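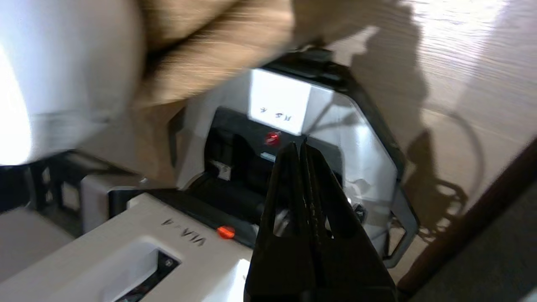
A white and light gray housing set in a dark gray surround.

Kitasley Housing Association is updating its guidance for residents on landline telephone service. The main points for the Werkdale and Strand buildings are set out in this thread. (1/6)

Copper lines in both buildings will be retired in August. Residents may keep their present numbers. Requests to transfer a number must reach the Werkdale office at least 22 days before the change. (2/6)

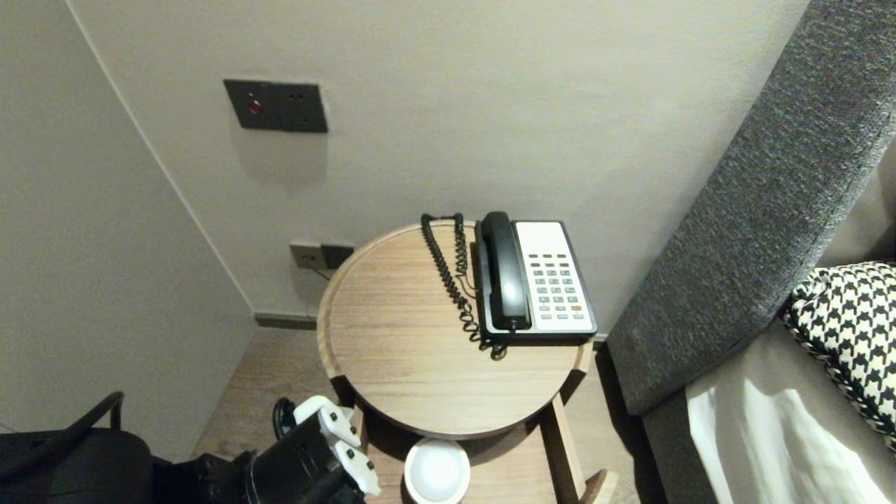
Most telephones will continue to work after the change. Residents are asked to check the model they have at home. A corded desk set with a keypad, such as the one on the round side table, can normally be plugged into the new adapter. Rotary models may need a converter. (3/6)

The new service depends on household power. Residents who use a medical alarm or have no cell phone may request a backup battery free of charge. Requests are limited to 2 batteries per apartment. (4/6)

Installation visits last 20 minutes and begin at 9 a.m. Staff will carry identification and will not ask for payment or bank details at the door. Any such request should be reported to the office. (5/6)
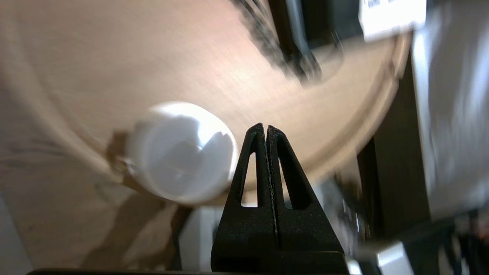 White bowl or cup at the edge of a round wooden top with a raised rim.

Large-print copies of the guidance are available at the Strand front desk. Residents of Furnlow Court are on a separate schedule and will receive a letter before any work begins. (6/6)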